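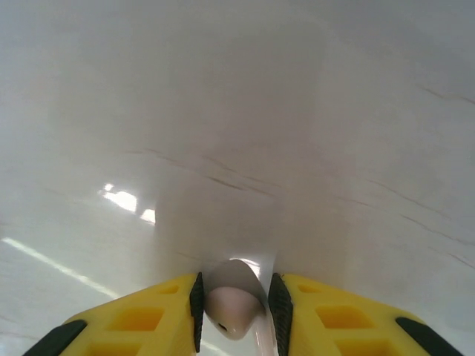

Issue 16, page 4

Reading time: 4 minutes

What does a council do all day?

Bins. Potholes. Swings in the park. Somebody has to sort them out, and in most places it's the council.

Take Notlow. Small town, 4000 people, one big argument about a skate park. More on that in a sec.

Who's on it?
Councillors. Ordinary grown-ups, mostly with other jobs. Notlow has 12 of them. Each one looks after a patch of town called a ward. People who live there vote for them. You can't vote yet, sorry, but you can still write to yours. Lots of children do.

How do they decide stuff?
They have a meeting. Someone puts forward an idea, which is called a motion (nothing to do with moving about). Then talking. Quite alot of talking. Then hands up for yes, hands up for no. More yeses and it goes through. If it's a tie, the person in charge of the meeting usually gets an extra vote. Handy.

So, the skate park
Councillor Deepak Pal wanted ramps on the field behind Rarnia Road. Good idea? The skaters thought so. People living next door were worried about noise. Both sides got to speak, and a girl from Year 5 read out her letter. In the end they voted yes, but it has to shut at 8pm.

Where does the money come from?
Two main places. Council tax, which most households pay, and money from the government. It never stretches to everything so they have to choose. New ramps or new library books? Tricky.

Can I go and watch?
Usually yes! Most council meetings are open to the public. Take a grown up and maybe a snack for after. Check your council's website for the next one.

Word to know
Agenda: the list of things to talk about at a meeting, in order.

Next issue: what a mayor does, and why the big gold chain.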